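Matching Lids to Containers: A Record of the January Inventory

Posted 17th April by Evanthia Kokkinos

It has been the practice of this household to review its food storage containers once a year. The review is normally completed in January. This year it was delayed, and the account that follows is accordingly later than regular readers will expect. It begins with the green lid, which has received more correspondence than any other item mentioned on this site.
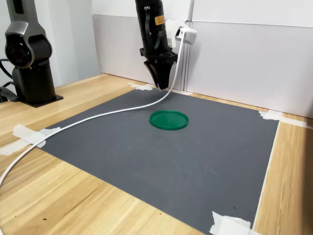
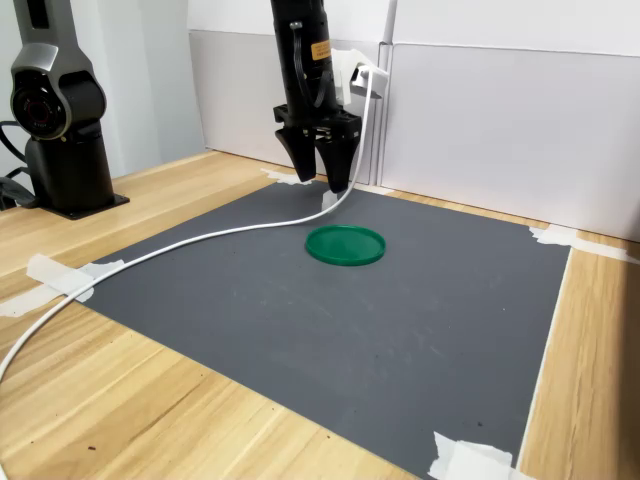
The green lid, raised rim upward.

Condition of the Lid

The lid is round and shallow, made of plastic, with a flat interior. I have owned it for longer than I have owned the present refrigerator. It came with a set of Comel bowls, of which two survive, and it fits neither of them. The larger bowl is too wide by the thickness of a fingernail. The smaller one accepts the lid but does not hold it, and any attempt to lift the bowl by its rim ends with soup on the shelf.

Several readers have written to suggest that the lid belongs to the Trimeneck series. I have compared the two. The Trimeneck lids have a groove on the underside and mine does not. The matter may be regarded as settled, although I will continue to accept letters.

Procedure

All containers are removed from the cupboard and placed on the kitchen floor, on a clean sheet. Lids are placed separately. Each lid is then tried on each container of the same general shape, beginning with the largest. A pair that closes properly is set aside and not tested again. I allow 30 minutes for the round pieces and rather more for the rectangular ones, which are less predictable and tend to warp at the corners.

Anything cracked is discarded without discussion. Stained pieces are kept if the stain is tomato. A container that smells of onion after two washings is moved to the garage, where it may hold screws.

Lids without a container go into a shoe box marked PENDING. They remain there until the following review. The green lid has now been in the box for four consecutive years, and under the rules as I originally wrote them it should have been discarded after the second.

The Case for Retention

I have given this more thought than the object strictly deserves. A flat lid with a raised rim is a useful thing in a kitchen. It has served as a saucer under a leaking bottle of oil, as a spoon rest, and as a cover for half a melon. Last summer it went under a basil plant and stayed there until the basil died. My sister used it to trace circles for dumpling wrappers and reported that the size was correct.

The case against retention is that the shoe box is full.

Replacement Pieces

I did inquire about purchasing a bowl to suit. The Wei catalog offers a 400 milliliter bowl that seemed promising on paper, but it is sold only in sets, and I do not require a set. The hardware store on Plernano Street keeps a bin of loose containers by the register. I went through it twice and came home with a colander.

Decision

The green lid is to be withdrawn from the PENDING box and entered in the kitchen inventory as a small tray. It will be kept in the drawer beside the stove, under the trivets. The two Comel bowls will be covered with plates, as they have been for some time.

The rectangular containers will be addressed in a separate post, once I have located the blue one.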